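Altthorpe Choral Society
Minutes of the June meeting, held in the rehearsal room, 7 pm

Present: Jannik Wunderlich (chair), Priya Lindemann (secretary), section leaders for all four voices, and eleven ordinary members.
Apologies: the accompanist, and two of the second altos.

1. Minutes of the last meeting
Agreed as correct, with one change. Under item 4 the hire charge for the chamber organ should have been put down to the autumn concert and not the spring one. Signed by the chair.

2. Matters arising
The missing copies of the Stainer have come back from Cestmont Singers. Two have loose covers and will be taped. The tenor folder with the pencilled breath marks is still missing. Members were asked to look at home again.

3. Spring concert
The chair reported an audience of 202, counting children. The collection at the door went to the organ fund as agreed. Comments received were mostly kind. Several people sitting at the back said the words of the spirituals were hard to follow, and one asked for a printed sheet next time. The basses felt the first half ran too long. It was agreed to print the words for any piece sung in English and to keep the first half under 50 minutes.

The solo in the second half was thought to have gone well and the secretary will write to the soloist to say so.

4. Autumn programme
Jannik presented the list he had sent round. The first half will be psalm settings, opening with one taken from a psalter of 1664. He has made a new edition from a photocopy and there are still two bars in the alto line that he is unsure of. The second half will be gospel, with the piano, and Oltar have agreed to join us for the last three numbers. They will bring their own drummer.

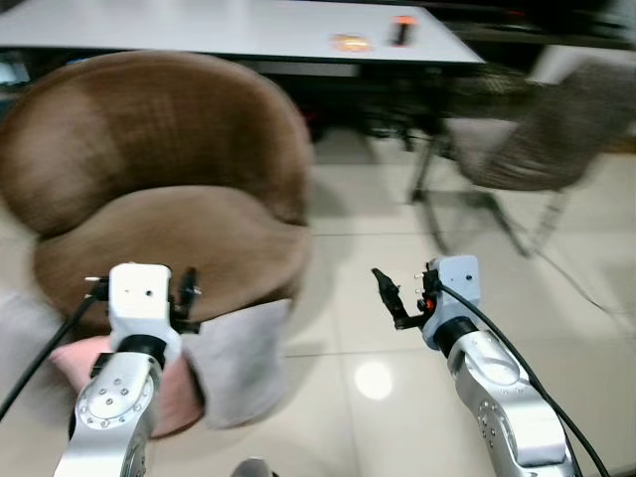

There was a long discussion about singing the gospel numbers from memory. The sopranos were in favour. Some of the basses were not, and said that five weeks of rehearsal was too short for those who work shifts. A vote was taken: nine for, four against, the rest abstaining. The last three numbers will be learned by heart and the others may be sung from copies. Recordings of each part will be sent out by email before the summer break.

The question of clapping was raised. It was left to the conductor.

5. Recording
Lindsay from the altos asked whether the society would make another disc. The last one sold slowly and there are still two boxes in the cupboard. It was agreed to record the autumn concert for members' own use and decide afterwards whether to put any of it on the website. Oltar must be asked for their consent in writing first.
Action: secretary

6. Subscriptions
No change for the coming year. The student rate stays at half. Members who join after Christmas will pay for two terms only. Four subscriptions are outstanding and reminders have gone out.

7. Any other business
The joint evening with Cestmont Singers will be at their hall this year. Tea and sandwiches will be provided, and cakes would be welcome.

Black folders are to be used at all concerts. The society has a few spares.

The first sopranos asked if the window by the piano could be opened during rehearsals. The key is being looked for.

The meeting closed at 8.40 pm. The next meeting will be in September, after the first rehearsal of term.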